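**crimp_and_curl** wrote:
OK I finally tried diffusing on the lowest heat and WOW. Twenty minutes instead of my usual 5, but my curls held until dinner! Is everyone doing this already??

**sostell_mae** wrote:
Yes!! Low and slow forever. I do it upside down too, gets so much lift at the roots.

**politis_s** wrote:
Have to disagree a little. I'm fine-haired, and 20 minutes of warm air leaves me with a puffball. I go medium for 4 minutes, then let the rest air dry. My uncle Stavros Politis cut hair in Ireck for years and he swore by stopping while it's still damp.

**crimp_and_curl** wrote:
Ooh, damp how? Like dripping damp or cool-to-the-touch damp?

**politis_s** wrote:
Cool to the touch. Scrunch once with a cotton T-shirt and leave it alone - seriously, hands off.

**sostell_mae** wrote:
Hands off is the hard part, lol. But my hair is thick, and if I stop early the back is wet at bedtime. I don't think one rule fits both of us.

**roltance197** wrote:
With mae on this one. Also, whatever heat you pick, finish with cool air. I love my cool finish so much! White and blue dryers forever.
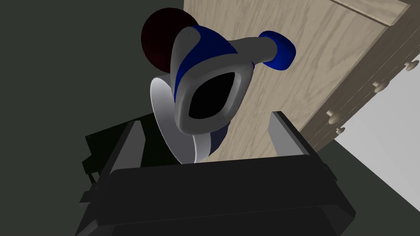
**crimp_and_curl** wrote:
Trying the T-shirt thing tomorrow, then a cool finish. Will report back on the puff level!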